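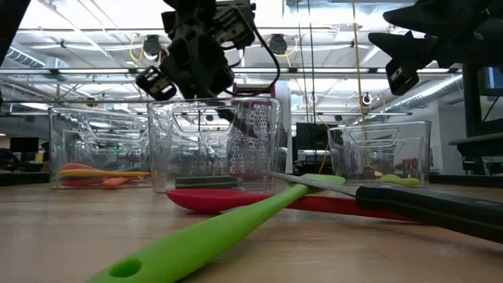 **Gus Lyons** replied:

Does the Plarkance licence cover both arms, or is it charged per arm? The Fislow quote I was sent lists "controller seat" on two separate lines and their sales address hasn't answered.

---

**tallow_bench** (thread starter)

It covers the pair. The two lines are for the controller and the operator station, and they ought to say so on the quote. I queried the same thing before I signed.

Full notes, as promised in the other thread. We have the Plarkance two-arm bench kit, bought through Fislow. It was delivered in May and has been used most working days. Our task is mixed kitchen utensils: spatulas, spoons, knives and a grater, picked from a wooden table and sorted into clear containers. The firm we do it for wants recorded runs with an operator driving, then unattended runs using whatever has been trained from the recordings. I am only reviewing the hardware, the controller software and the support plan. The training side is our own and has no bearing on whether you should buy the kit.

**Frame and mounting.** Black aluminium extrusion round the table edges, with corner brackets. It goes together without trouble if you leave everything finger-tight until the arms are on. The manual has you torque the rear rail first. I would ignore that. With the rear rail tight, the side rails would not pull square and I had to slacken the lot off again.

**Arms.** Repeatability is good enough for utensils. I have no means of testing the published figure, so I won't quote it. There is a little backlash at the wrist, more on the left arm than the right, and it shows when an operator reverses direction slowly. Support called it within tolerance.

**Grippers.** Parallel fingers, black, stepped on the inside face. They are fine on silicone handles. The trouble is with anything thin and flat.
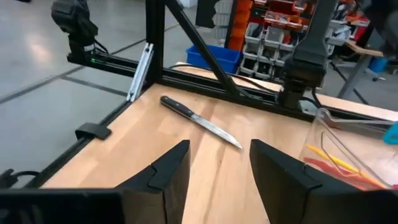
The fingers need to get slightly under an object or squeeze it from both sides, and on a thin item there is very little to squeeze. Our operators go for the handle and bring the fingers down until the tips just touch the wood. If the height offset is wrong by a small amount, the fingers either close above the handle or press into the table and trip the force limit. The limit can be raised in the controller. I'd leave it where it is and recalibrate the height instead.

**Controller software.** Stable. It logs joint positions, gripper opening and the camera streams with a common clock. Export is slow. A full shift of eight hours takes most of the evening to write out, and there is no way to export part of a session without first splitting it by hand.

**Support.** The warranty is 36 months on the arms and a good deal less on the gripper motors. Read that page carefully.

I would buy it again for this work. I would not buy it for small parts.

---

**mothgear**

Useful, thanks. I disagree about the force limit. We have the same kit and raised ours in the first week, and the nuisance trips went away. The default seems to be set for somebody demonstrating on a foam mat.

---

**tallow_bench**

What do your fingertips look like now? Ours have some wear at the leading edge even on the default.

---

**mothgear**

Worn. Tips are a consumable. I'd rather replace them than have an operator stop and clear a fault in the middle of a run.

---

**Pruitt**

They are a consumable that comes out of one supplier with a long lead time. Our last set took nine weeks. If you are going to run a high limit, order spares before you change the setting.

The other point is that a tripped limit tells you something. If it trips on every knife and never on a spatula, your table height is out or the table isn't level. Raise the limit and you have the same error with no message. We chased a "bad gripper motor" for a long while before somebody put a straight edge across the table and found a high spot in the wood.

---

**mothgear**

Fair on the spares. On the straight edge, I did check ours, and it's flat within what I can measure. The trips came from the arm sagging at full reach. The height offset is a single value for the whole table. It can't be right both near the base and at the far side.

---

**tallow_bench**

It isn't a single value in the newer controller release. There's a height map under Tools > Surface. You jog to a grid of points, touch off at each and it interpolates. I should have put it in the review. It is off by default and the manual leaves it out. We do ours at the start of any week in which the table has been moved.

---

**mothgear**

Didn't know that. Will try it with the limit back at default and report.

---

**Gus Lyons**

Thanks for the licence answer. Further questions, if you have time:

- Do clear containers upset the cameras?
- Can one operator drive both arms all day, or do you swap?
- Is the Inent training day worth paying for? Fislow are pushing it as an add-on.

---

**tallow_bench**

Clear containers: the operators cope well enough using the wrist view together with the overhead view. They learn where the rim is. Unattended, it's poorer. Rims get clipped and the container shifts, after which the following placement is off. We don't fix the containers down, as the brief from our customer says they may be anywhere on the table. If yours can be fixed, fix them.

Operators: we swap. One person can drive both arms, but they get slow and start using only their better hand, and you can see it in the logs as one arm parked for long stretches. About 36 minutes is as long as I'd leave anyone on without a break.

Inent: I have mixed feelings. The morning was spent on start-up, emergency stop and frame assembly, all of it in the manual. The afternoon was on operator technique and was worth having. They had us do the crowded case early on, with handles lying across one another, where you have to choose what to lift first.
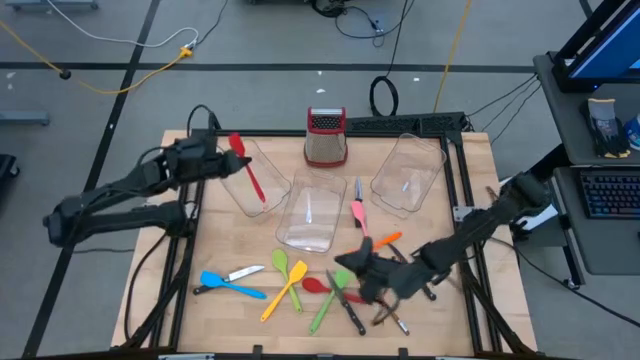
*Two-arm sorting: red spatula in the left gripper, right gripper lowered over the utensils.*

Their advice for crossed handles was to take whatever lies on top, even if another item is nearer its container. Sounds obvious. Left to themselves, people go for the nearest, drag the ones above it and end up with a knife turned round or pushed under something. They also tell you to keep the idle arm high when the other is crossing the middle. The controller does have collision checking between arms, but it stops both of them dead and you lose the run.

If they sold the afternoon separately I'd recommend it. As a full day at the full price, I'd say only if your operators are new to this kind of work.

---

**quillrod**

Going to be the awkward one. You have all bought a table, a frame, two arms and a software licence from one firm through another, and you're now buying fingertips from them on a nine-week wait. The extrusion is standard stuff. The brackets are standard stuff. For the money I built the frame myself, bought bare arms and wrote the logger. I can export whatever slice of a session I like.

---

**Pruitt**

How long did the logger take you?

---

**quillrod**

Longer than I'd planned. The clock sync between cameras and joints was the hard part. It's done now.

---

**tallow_bench**

That's the part I was paying for. I agree with you on the frame. Fislow will sell the kit without it if you ask, and the saving is reasonable. I don't agree on the logger. We had a customer waiting and I couldn't have told them the timestamps were nearly right.

---

**quillrod**

Then say that in the review. "Buy it if you have a deadline" is a different recommendation from "buy it".

---

**tallow_bench**

All right. For anyone reading only the end: if you have time and somebody who can write the sync code, buy bare arms. If you have a customer waiting, the kit is sound, subject to the points on gripper motors, export and tips.

---

**Pruitt**

On gripper motors, does anyone have the wording of the exclusion? Our copy says "continuous duty" with no definition.

---

**tallow_bench**

Same in ours. Fislow told me by phone that it means over eight hours without power-down. I asked for it in writing and they sent a revised terms sheet dated 2022-01-07 which does define it. Ask for that version by its date, because the one on their site is still the old one.

---

**mothgear**

Reporting back. Height map done, limit at default. Trips on flat items are well down, though I still get them at the far left corner. I added extra touch-off points there and it improved. I'm leaving the limit alone for now. Still think the default is too cautious for spatulas.

---

**Gus Lyons**

Ordered it without the frame, and with the spare tips on the same order. I declined the Inent day but asked whether they'd quote for the afternoon only. Will post the answer if one comes.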